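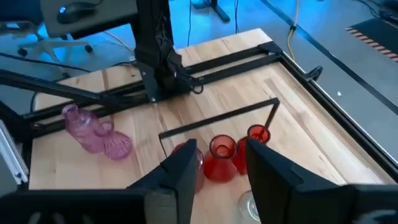

Lecture notes, week 4: Teaching by demonstration
Sharada Thampi
Apr 7, 2023

1. Terms
A demonstration is one complete recording of a task, from the start pose to the stop signal. It holds joint positions, gripper opening and all camera streams on a common clock. An episode that lacks any of these is discarded.

2. Two ways to demonstrate
Kinaesthetic teaching: the operator holds the arm and moves it through the task. Cheap, and contact forces are felt directly, but the operator's hands appear in the camera views.
Teleoperation: the operator moves a leader device and the arm follows. The views stay clean. Force feedback is poor or absent, so grasps on thin glass tend to be too hard at first. Close slowly and stop at contact.

3. Rates
Joint states are logged at 50 Hz in the Honside recorder. Images may be slower — align them by timestamp, never by index. 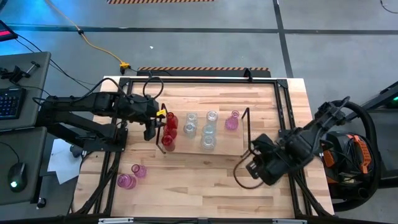
Variation between episodes has to be planned before recording starts. If every object begins in the same pose, the policy learns the pose and ignores the image. For a sorting task, vary the start positions off the board as well as the order of picking. With the red vases in a column at the left end of the board and clear ones to their right, the two pink vases on the bare bench top could start at many other positions and angles.

4. Wrist and overhead views
The wrist view resolves the rim during the approach but loses the layout. The overhead view keeps the layout, though an arm can hide the object it is reaching for. Train on both.

5. Exercise
Record 10 episodes by each method. Plot gripper opening against time and mark the moment of contact. Hand in plots and raw logs together.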